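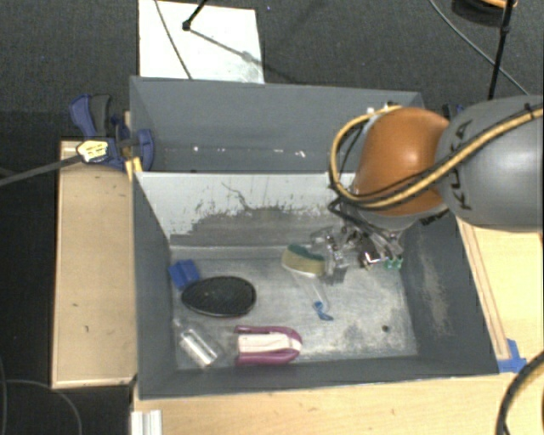
Sotdale, septiembre

Preguntas frecuentes sobre los abonos y el acceso al estadio

Utilizamos cookies propias y de terceros para recordar sus preferencias. Aceptar | Configurar

¿Cuándo se puede renovar el abono?
El plazo de renovación sigue abierto durante todo el mes. Quien no renueve antes de que termine pierde la reserva de su asiento, que pasa a la lista de espera. El número de socio se conserva si se paga la cuota básica.

¿Qué partidos incluye?
Todos los de liga que el Talel juega en casa. La copa va aparte: el abonado tiene prioridad de compra hasta las 20 horas de la víspera y después la entrada sale a la venta general. Los amistosos de pretemporada no entran en ningún abono.

¿Puedo cambiar de asiento?
Sí, una vez por temporada y siempre que haya hueco en la zona que se pide. Los cambios se tramitan en la oficina de la calle Stougaard. Por teléfono no se hacen – hay que llevar el carné.

No puedo ir a un partido. ¿Puedo ceder mi entrada?
Puede cederla desde la zona de socios hasta 2 horas antes del comienzo. La persona que la recibe entra con un código en el móvil. Si el abono es infantil, solo puede usarlo otro menor. La reventa está prohibida y supone la retirada del abono.

¿A qué hora abren las puertas?
Una hora y media antes del partido. La puerta 11 es la de acceso para sillas de ruedas y carritos, y tiene su propio control. Los días de derbi contra el Faltalard las puertas abren media hora antes de lo habitual.

¿Cuántas plazas hay para la afición visitante?
Hasta 1.000, en el fondo norte. No se permite entrar en otras gradas con colores del equipo visitante cuando el partido está declarado de alto riesgo.

¿Qué pasa si se suspende un partido?
Si no ha empezado, la entrada vale para la nueva fecha. Si se suspende una vez comenzado, también vale, pero hay que conservarla. Las devoluciones de entradas sueltas se piden por correo electrónico. En los abonos no se devuelve la parte proporcional.

¿Hay autobuses para los desplazamientos?
Los organiza la federación de peñas, no el club. Ea Fogh lleva las listas y recoge las inscripciones en la sede. El pago se hace al apuntarse.

¿Se puede entrar con comida y bebida?
Comida sí. Las botellas tienen que ser de plástico, de medio litro como máximo y sin tapón. No se admiten latas, vidrio ni termos metálicos.

He perdido el carné. ¿Qué hago?
Avise cuanto antes para que lo anulemos. El duplicado se recoge en la oficina presentando un documento de identidad. Si lo pierde el mismo día del partido, pregunte en la taquilla 2.

¿Con quién hablo si tengo una queja?
Con Taras Holovko, responsable de atención al abonado. Las quejas se presentan por escrito, indicando el número de socio y el partido al que se refieren.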